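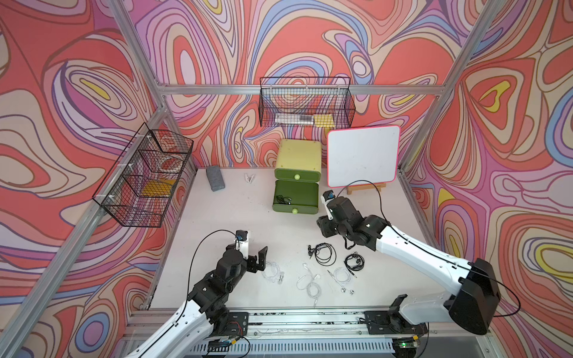 Koltivard Lab is pleased to share a short summary of our latest work on bimanual sorting of flexible items. The study was led by Ratih Mandagi and Lamisi Sarpong, and the preprint was posted on 21 Nov 2021. A thread on the method and the main result follows.

The question we set out to answer is a narrow one. When a two-armed robot learns to put cables and earphones into a drawer from human demonstrations, how much does the appearance of the workspace matter to what it learns?

Earphones are a demanding test object. They have no fixed shape, they tangle, and a thin cord gives a camera very little to work with. Black and white pairs are mixed on a pale tabletop, so the policy cannot rely on one level of contrast.

Both arms ride on a shared linear rail and carry a small camera above the gripper. The two-tier drawer unit is the target. The eraser, the clip and the whiteboard on its easel play no part in the task. They remain within reach so that the policy must learn to leave them alone.

The method, which we call Jedeo, changes one thing about how demonstrations are collected. Operators record in short blocks, and the wall panels of the enclosure are replaced between blocks. Patterns range from plain gray to dense, high-color swirls like the ones shown in this thread.

The task instructions, the drawer unit and the operators stay the same across blocks. Only the panels and the starting layout of the loose items change. Total recording time is held equal to that of the baseline, so Jedeo does not benefit from additional data.

We trained 4 policies for the comparison: 2 on demonstrations recorded with plain panels only, and 2 on demonstrations recorded with Jedeo. All were then evaluated with 5 panel patterns that did not appear in training.

Result: the plain-panel policies did well in front of plain walls and lost much of that performance in front of unfamiliar patterns. The Jedeo policies gave up a little in the plain condition and held steady across the rest.

The most common failure in both groups was the same — the gripper closed on one loop of cord and left the earbuds hanging over the drawer front. Panel variation did not reduce this error. We regard it as a grasp selection problem and report it separately in the paper.

Two limits should be noted. All trials were run at our Dorkville site on a single rig, and lighting was kept constant throughout. We make no claim about changes in lighting or about other robots.

A partner group at Manole will repeat the evaluation on its own equipment beginning in February. The evaluation protocol was fixed before either site saw the results of the other, and both sets of trials will be reported in full.

Panel artwork files, the operator instructions and the scoring sheet are available from the project page. Questions on the data may be sent to Lamisi Sarpong, and questions on training to Ratih Mandagi.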